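Ticket 3437
Subject: Dishwasher stops mid-cycle, water left in the bottom
Unit: Norkadholm, upstairs kitchen
Opened by: Xiomara Escobedo
Assigned to: Trinity Boateng
Status: Closed
Opened: October 31, 2019

Xiomara Escobedo wrote:

Hi there! So the dishwasher in the upstairs kitchen has quit on us again. It's the Hakari, the full-size one under the counter, left of the sink. It fills up fine, it swishes for a while, everything sounds normal, and then it just stops and beeps at me with the little faucet light blinking. When I open the door there's a couple of inches of gray water sitting in the bottom and the plates are still greasy.

What I've done so far: turned it off and on at the button (nothing), turned it off at the breaker and left it off through lunch (it started, then did the same thing), and cleaned out the round filter at the bottom. The filter was pretty gross, I won't lie, there was a lemon seed and a piece of a jar label in it. I was sure that was going to be the fix. Nope! Same beep, same light.

I also ran the garbage disposal because my brother-in-law said to. It made its normal noise and didn't change a thing.

We're washing by hand for now, so it's not an emergency, but we're up here a lot this month and I'd love to have it back.

Trinity Boateng wrote:

Hi Xiomara, thanks for all the detail, that saves me a bunch of questions. I've got a few left though.

Does the display show a number when it beeps, or is it only the light? And do you hear it try to drain? It would be a low hum for a minute or so with no gurgle from the sink. A hum with no water moving usually points at the hose or the pump. No hum at all and I start looking at the wiring or the board.

Please scoop out the water before you try another cycle. A plastic cup and an old towel will do it. And leave the breaker off while your hands are down in there.

Xiomara Escobedo wrote:

Okay, I scooped it (gross again) and ran the short rinse. It does hum! I'd never noticed because the fridge is so loud. It hums, goes quiet, hums again, and then the beeping starts. The display says E7. I looked in the drawer for the manual and found the one for the oven, the one for the old microwave we don't own anymore, and a warranty card for a toaster.

One more thing that may or may not matter - the sink on that side has been slow. It does drain, it just takes its time about it.
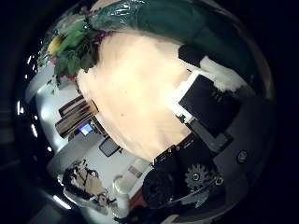 I had the sink trap off last spring and it was clean then, so I didn't think of it as being part of this. If you want me to take it off again I can, I've got the bucket and the big pliers. I just don't want to mess with the hose behind the machine without somebody telling me which one it is. There are two of them back there and they look alike to me.

Trinity Boateng wrote:

The slow sink matters a lot, I'm glad you brought it up! On these machines E7 means the water didn't leave in the time it was given. The pump is humming, so it's getting power and it's trying.

The drain hose is the ribbed gray one. The other one is smooth, with a braided cover, and brings the water in, so leave that alone. Open the cabinet under the sink and follow the ribbed one until it joins the sink plumbing. There should be a clamp there with a screw in it. That joint is my number one suspect. Stuff from the sink collects right at the little nipple where the hose pushes on, and then both the sink and the dishwasher get slow together.

With the breaker off, put your bucket under it, loosen the clamp, and pull the hose straight off. Look inside both parts with a flashlight. Please don't use drain cleaner. It can sit in the hose and eat at the pump seal, and then I have to wear the long gloves.

Xiomara Escobedo wrote:

Found the clamp, found the ribbed hose, and found the problem, I think?? The opening on the sink side was packed almost shut. It was like gray candle wax with rice in it. I dug it out with the handle of a wooden spoon and then an old toothbrush, and a plug about the size of my thumb came out in one piece. I was weirdly proud of it.

Put the hose back on, tightened the clamp, and the sink drains like crazy now. It's never been that fast. Ran the short rinse and it pumped out and finished, no beep!

Then I ran the normal wash with a real load, and it got most of the way through and gave me E7 again. There was less water this time, maybe half an inch. So it's better but it's not right. Also the clamp drips a tiny bit. I've got a bowl under it.

Trinity Boateng wrote:

You're most of the way there, nice work with the spoon. The drip is probably the clamp. Those old screw ones stretch. I've got a box of the Reinholz spring clamps in the van and I'll bring one.

As for the second E7, I'd like to look at the pump myself. There's a small cover inside, under the filter, and sometimes a bit of glass or a bone gets behind it and drags on the impeller. It'll pump a short rinse okay and then struggle on a long wash. I can come by in the morning. You don't need to move anything except whatever's under the sink.

Trinity Boateng wrote (visit notes):

Breaker off, lower rack out, filter out. Pump cover had one tab snapped, likely an old break. Behind it I found a sliver of clear glass and most of a twist tie wound around the impeller shaft. Removed both, spun it by hand, turns freely. Replaced the cover (Asau part 944, had one on hand). Replaced the hose clamp under the sink. Also hung the drain hose higher, it was lying on the cabinet floor with no loop in it, so sink water could run back down to the machine.

Ran two full washes back to back. No code, bottom clear after each one. Clamp dry to a paper towel. Total time on site about 2 hours, most of it waiting on the cycles.

Xiomara Escobedo wrote:

It's working! I've done three loads since you left, including the lasagna pan, which I figured would be the real test. No beeping. I took the bowl out from under the sink and the cabinet floor is still dry.

The twist tie has to be from the bread bags, so those are going straight in the trash from now on. I have no idea about the glass. We did break a tumbler in there a while back but I'd have sworn I got all of it.

Is it okay to keep using the powder, or should I switch to the tabs? The box doesn't say. You can close this out either way.

Trinity Boateng wrote:

Powder is fine, just keep it dry so it doesn't cake up in the cup. Rinse the filter under the faucet every couple of weeks and run hot water in the sink before you start a load. I've written E7 and the hose fix on a card and taped it inside the cabinet door.

Closing the ticket. If the code comes back, reply here and it'll reopen on its own.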